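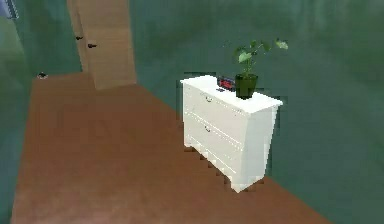

White two-drawer dresser against the green wall, rendered.

I spent most of the winter deciding how to seal a wood floor, and I'm writing the process down before I forget the details.

The room is on the north side of the house. The old finish was an oil-based polyurethane, worn through in the walkway from the door to the window and intact elsewhere. A worn finish can sometimes be abraded and recoated. Once bare wood is exposed, recoating leaves a visible patch, so I sanded everything.

I rented a drum sander from Lenihan for one weekend in October. Their machine takes a standard belt and leaves a slight ridge if you stop moving while the drum is down. I found two of those ridges under raking light and took them out with the edger. Grit sequence was 36, 60, 80, 100. I had planned to stop at 80, but the edger marks were still visible along the baseboard.

Vacuum between grits. A stray grain from the coarse belt will scratch through the next two passes, and you won't see it until the first coat goes on.

For the finish I compared two water-based products on offcuts. Tandell dried clear and raised the grain noticeably. Skestis raised it less but took longer to level, and at 30 percent humidity it showed lap marks at the overlap. I went with Tandell — three coats, with a light screening after the first. Each coat was dry to walk on in socks by evening. Full cure is a different matter, and I kept furniture out for two weeks.

Rosemarie Diekmann asked in a comment on the last post whether felt pads are worth buying. Yes, for anything that gets dragged. The adhesive ones pick up grit and slide off sideways, so I use the nail-on kind on chairs. For heavy pieces I lift.

Total cost came to $1064, including the rental, belts and finish. The quote I had from Jukell was $2000, with a two-month wait.

Still open: the threshold strip at the door, which sits slightly proud of the new surface. I'll plane it down when the weather allows me to work outside.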